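Open day at Merby, Pinerstead

On 12th April I visited the open day of Merby, a small company which collects practice examples for household robots. We were 13 visitors, and the tour took two hours. I had expected noisy machines. Instead we entered a quiet room with 10 desks, where people guide a simulated arm through kitchen tasks – every attempt is saved as one example for the learning system.

Our guide was Samran Klinhom. He explained that the kitchen, called Tanasarn, exists only in the computer, so the team can change the counter or the light in a few minutes. We looked first at the view from near the gripper, at the sink and the dish rack.
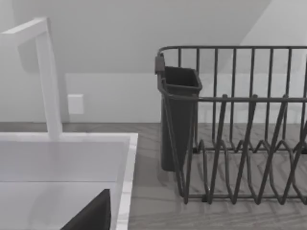
Do you also keep the attempts that fail, Pivari wanted to know. Samran answered that they keep them, but with a separate label, and that a slow attempt is still a good one if the hand moves smoothly. For me this was the most useful answer of the day.

After coffee we were allowed to try. I found it very difficult to judge distance. The wooden bowl looked so near that I stopped my hand too early, and my neighbor did the same. The operators practice for 11 days before their examples are accepted, and now I understand why.

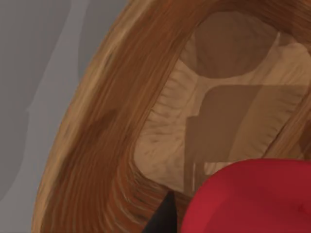
Visit Reports, No. 11

At the end we asked about the shadows, which can confuse a beginner. The team leaves them in and varies them from one example to the next. I would have liked to see the trained system work by itself, but this part was not in the program. The next open day is planned for autumn, and visitors must register by e-mail.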